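Zwischenbericht an die Gerlach-Stiftung
Projekt: Gemeinschaftsküche und Nachbarschaftstreff Flikine
Stand: 4. April

## Bauarbeiten

Die Elektroarbeiten im Erdgeschoss sind abgenommen. Die Firma Stekley hat die Leitungen zur Kücheninsel neu verlegt und den alten Verteiler ersetzt. Offen ist noch die Lüftung; das Angebot liegt vor, der Auftrag geht nach Freigabe der zweiten Rate raus.
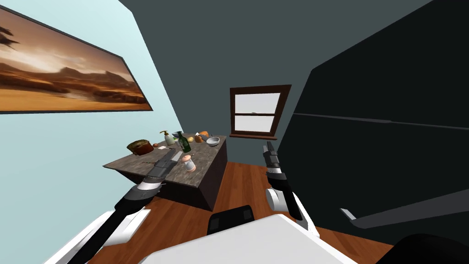
Für die Lüftung waren ursprünglich 1604 Euro angesetzt. Das neue Angebot liegt um 848 Euro höher, weil der Schacht zum Hof gedämmt werden muss. Die Differenz decken wir aus dem Posten Außenanlagen, der in diesem Jahr nicht ausgeschöpft wird.

## Angebote

- Der Mittagstisch läuft an zwei Tagen pro Woche. Seit Januar wurden fast 500 Essen ausgegeben.
- Die Kochgruppe für Alleinstehende hat 9 feste Mitglieder und ist damit voll. Eine Warteliste wird geführt.
- Die Wände sind hellblau und dunkelgrau gehalten, ein gerahmtes Wüstenbild mit Luftschiff hängt bereits.

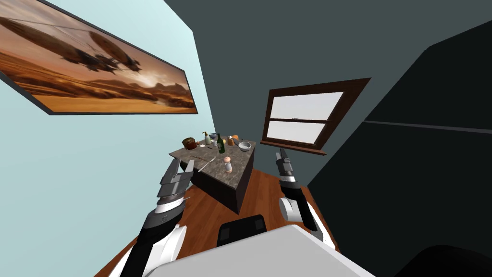
## Hygiene und Lebensmittel

Die Belehrung nach Infektionsschutzgesetz haben alle Kochenden absolviert. Der Lieferdienst Brelham bringt Obst und Gemüse jetzt vormittags, die Kühlkette wird schriftlich festgehalten. 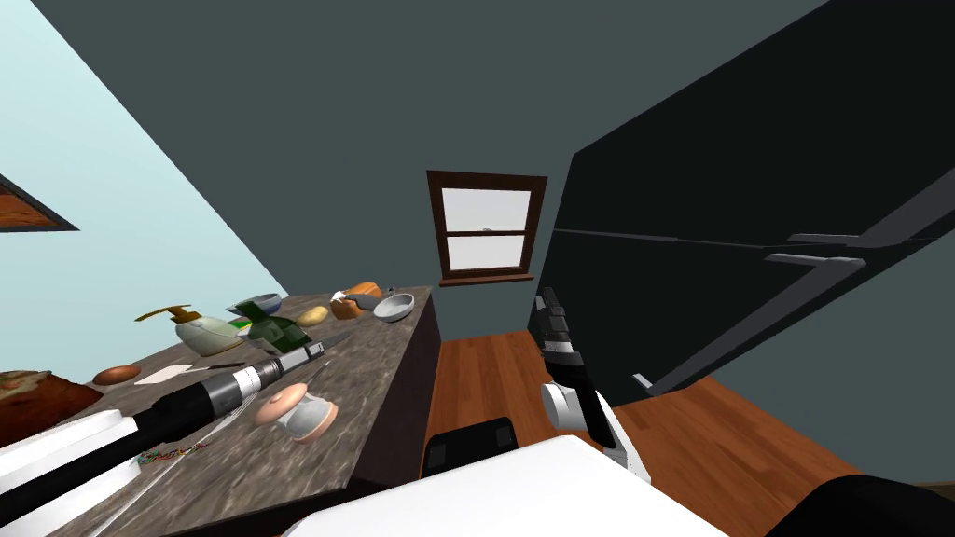
Bei der letzten Begehung wurde ein fehlender Reinigungsplan beanstandet. Er ist nachgereicht.

## Nächste Schritte

Einbau der Lüftung bis Juni, danach Antrag auf Erweiterung des Mittagstischs um einen dritten Tag. Die Belege zur ersten Rate liegen bei.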